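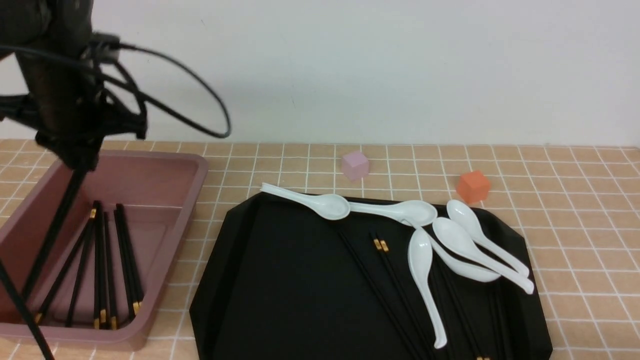

*Chopsticks in the pink tray, soup spoons on the black one.*

# How I sort chopsticks and soup spoons after soup night

If you've ever fed a crowd noodle soup, you know the bowls are the easy part. They stack! It's the little stuff that gets you. By the time everybody has gone home you've got chopsticks lying under spoons, spoons lying on other spoons, and a sleepy host (me) who would like to dump the whole lot in a drawer and go to bed.

I did exactly that for years. Then every soup night started with me digging through the drawer for two chopsticks that matched while the broth boiled down. So now I sort before anything gets put away, and it takes less time than it takes for the kettle to boil for my tea afterward.

I wrote the first version of this page for my neighbor Ryszard Czerwiński, who borrows my whole set for his birthday dinner and kept giving it back in one big bag (love you, Ryszard). It has gotten longer since then.

## What you need

- One wide, flat tray with a low rim. Mine is black plastic with the corners clipped off.
- One smaller tray or basin with taller sides. Mine is pink, and the color matters more than you'd think. See below.
- A dish towel you don't mind leaving out overnight.
- Something upright for the chopsticks to live in afterward. I use an old crock.
- A shallow box or a drawer section for the spoons.

You don't have to buy anything fancy. I got my two trays at Wieczorek, the restaurant supply place out on the Catow road, and paid $29 for the pair plus a strainer I have used maybe twice. A baking sheet and a dishpan would do the same job.

The pink one was only supposed to be for washing lettuce. But black chopsticks on a black tray are so hard to see! I'd think I had them all, pick up the tray, and hear one roll. On pink they show up right away, even in my kitchen at night with one light on. If your chopsticks are pale bamboo, go the other way and get yourself something dark.

## Step 1: Everything goes on the big tray

Go around the table with the big tray and collect as you go. Don't sort yet. I used to try to sort while I walked, spoons in one hand and chopsticks in the other, and I'd put something down to grab a napkin and lose my place.

Scrape or shake off any noodles first. Green onion sticks to the inside of a soup spoon like wallpaper, so I give those a quick wipe with a used napkin on the way.

Lay the spoons down, don't drop them. Ceramic on plastic is pretty forgiving, but ceramic on ceramic will chip, and it's nearly always the tip of the handle that goes. I have two retired spoons with nibbled handles that I now use for measuring out coffee.

## Step 2: Wash it all together

I carry the big tray over to the sink and wash everything in one go. Warm water, a squirt of whatever soap is there (it's Bretar at my house, the unscented kind), and a soft sponge. Chopsticks get a rub between the palms, a few at a time, then a rinse. If they're lacquered or have any kind of decoration on them, skip the dishwasher and skip the scratchy side of the sponge. I lost the shine on a whole set that way.

Spoons get a thumb run around the inside of the bowl and another along the groove of the handle, if yours have one. Chili oil hides there.

Rinse, shake, and put everything back on the big tray. It'll look like a mess.

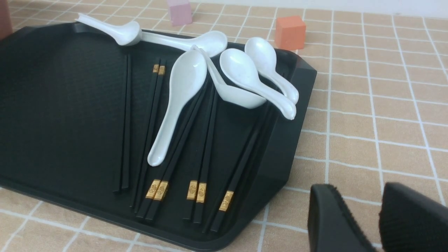
And that's fine, you want it all in one layer where you can see what you've got. Spread it out a bit with your hand if it's heaped up. I like to leave it for as long as it takes to wipe down the stove, and then come back with the towel.

## Step 3: Chopsticks out first

My instinct was always to take the spoons out first, being the bigger things. Try it the other way around. The chopsticks are the ones that roll, and when you lift a spoon off the top of a pile of them they go wandering all over the place. If you slide the chopsticks out from underneath instead, the spoons just settle down onto the tray with a little clink and stay put.

So:

1. Set the pink tray right next to the black one, close enough that they almost touch.
2. Pinch a chopstick near its thick end and draw it out lengthwise. Don't lift straight up if there's a spoon on it.
3. Lay it in the pink tray with the thick end pointing the same way as all the others.
4. Keep going until there's nothing but spoons left on the black tray.

That third bit is the one I'd beg you not to skip. If they all face the same way, you can scoop the bunch up at the end and drop it into the crock in a single move. If they don't, you're turning them around one by one, and you might as well not have started.

It helps to let them lean. I put one end of each against the far wall of the pink tray and let the rest fan out across the bottom, so they don't lie flat in a wet clump and there's air getting under them. A tray with sloped sides is great for that.

## Step 4: Match them up

Most of mine are black with gold bands, but I've got plain black ones mixed in too, from an older set. Mixed pairs work just fine for eating. They bother my mother, though, so I match them.

- Pull out any plain ones and pair those up first, there are fewer of them.
- Then look at the bands on the rest. Same spot, same number of bands, that's a pair.
- Check the lengths by standing the two of them upright on the table. Sets from different stores can be off by a hair.
- Run a fingertip down each one. If you feel a splinter or a flaky patch of coating, out it goes, and its partner goes into the garden to hold up a pea plant.

Odd ones that are still in good shape go in a jar by the stove. One long chopstick is the best tool I know of for poking a cake, stirring up a jar of natural peanut butter or getting the last bean out of a can.

## Step 5: Now the spoons

With the chopsticks out of the way the spoons are easy. Dry each one with the towel, inside of the bowl first, then the back, then the handle. Put them back on the black tray spread out a little, so the bowls aren't resting in each other while there's any damp left.

Once they're dry, nest them. Soup spoons like mine nest nicely as long as they all face the same direction – bowl in bowl, handle on handle. I don't go higher than a short stack, and I put a folded paper napkin at the bottom of the box so they don't rattle every time somebody opens the drawer.

## Doing it for a bigger crowd

My friend Zachary Sutherland runs the soup supper at the Memadlow hall every April, for up to 100 people, and he uses the same idea with more trays. He has one person on spoons and one on chopsticks and they stand across from each other, so that the chopstick person pulls toward herself and never has to reach over. He also puts a wet dishcloth under each tray to keep it from sliding, and I've stolen that for my own kitchen.

His other tip is to keep the dirty trays and the clean trays different colors. With a small dinner I don't bother, I just rinse the tray when I do the first wash.

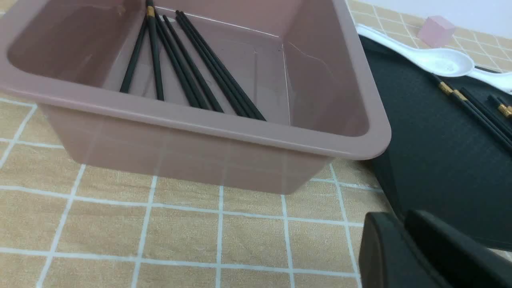 *Page last changed: 28 Sep 2023*

## A few things people have asked me

**Can I leave the chopsticks in the tray overnight?** Sure, I do it all the time. Put a folded towel on the bottom first, or tip the tray a little so any water runs down to one end. I'd move them in the morning, though. Wooden ones especially get a funny smell if they sit.

**Tips up or tips down in the crock?** Up, for me. The ends you eat with stay in the open air and dry faster. When I pass the crock around I tell everyone to grab from the bottom half, and they mostly forget.

**What about metal chopsticks?** Same steps, only they're slippery little devils and they'll slide to the low side of whatever they're in. Use the towel.

**My spoons won't nest.** Then you've probably got two kinds. Look at the handles from the side and see which ones curve more. Stack each kind by itself. If they still wobble, lay them on their sides in the box, all facing left, and tuck a napkin in wherever there's a gap.

**Does it have to be two trays?** You can get by with one tray and a towel on the counter. I did that at my sister's place and it was okay, except that the chopsticks rolled off the towel and went under the fridge. I'd want something with sides.

**How do I get a turmeric stain off a white spoon?** Baking soda and a few drops of water, rubbed on with a finger and left for as long as you can stand to wait. I've had good luck with setting them on a sunny windowsill too.

If you're borrowing my set, the crock goes back on the left side of the shelf and the spoon box goes in front of it. Ryszard, I mean you.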